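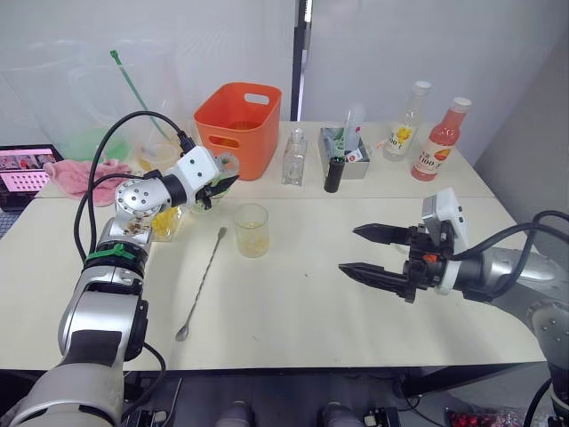
Why can we see through some things and not others?

It depends on what happens to light when it meets the thing. If the light can travel in one side and out the other without being stopped or scrambled, we can see through it.

To see why that works, we have to start with seeing itself. You see a banana because light from the sun or a lamp lands on the banana, bounces off, and travels to your eyes. If you shut yourself in a closet with a banana and no light at all, you could still smell it and squash it and eat it, but you wouldn't see it.

Now imagine holding something up between your eyes and the banana. The light coming from the banana runs right into it, and one of a few things can happen next.

The light might go straight through. Clean glass does this, and so does still water in a glass, and so does most air. Grown-ups call these things transparent, and it's a handy word to know.

The light might get through but come out all jumbled, going every which way. Wax paper does this, and so does a bathroom window with a bumpy surface. You can tell that it's daytime outside, and you might see a yellow smudge where the banana is, but you couldn't say which way it was pointing. The word for this is translucent.

Or the light might not get through at all. It bounces back or it gets soaked up, and when light gets soaked up it usually turns into a tiny bit of warmth. A brick does this, and so does your dinner plate, and so does your big brother when he stands in front of the television. That's called opaque, which you say like this: oh-PAKE.

What is going on inside the glass?

Everything is made of very, very small bits called atoms, much too small to see. You might think that light gets through glass by slipping through gaps between the atoms, the way sand falls through a sieve. It's a nice idea, but a sheet of foil is far thinner than a window and no light gets through it, so gaps can't be the whole story.

The real reason is that atoms are picky. Each kind of stuff can soak up some kinds of light and has no use for others. The atoms in ordinary window glass can't soak up the light our eyes see, so that light carries on through and out the other side. They do soak up a lot of one kind of light we can't see, called ultraviolet, the kind that gives people sunburn. (Some of it still gets through, so a window is no swap for sunscreen on a long sunny car ride!)

What about colored glass?

Sunlight looks white, but it is really a mix of all the colors of the rainbow. Red glass soaks up most of the other colors and lets the red through. Green glass does the same sort of thing for green. The old railroad station at Kemside has a window made from 89 pieces of colored glass, and on a bright morning in March there are patches of red, blue and gold all over the floor of the waiting room – and all over the people in it, too.

Why is snow white if ice is clear?

This is a lovely question, and a lot of people wonder about it. A single smooth piece of ice can be as clear as a window. Snow is made of the very same ice, only in lots of tiny pieces with air between them. Every time light goes from air into ice or back out again, a little of it bounces and the rest bends. After that has happened over and over, the light has been scattered in all directions, and what reaches your eyes is a mix of every color, so it looks white. Sugar and salt look white for the same reason.

Something to try at home

Put 3 drops of milk in a clear glass of water, stir it, and look at your finger through the glass. Add a few more drops and look again. Milk has tiny blobs of fat and protein floating in it, and they scatter the light. Keep going until your finger disappears, and write down how many drops it took. Then try it with a wider glass, if you have one, and see whether the number changes.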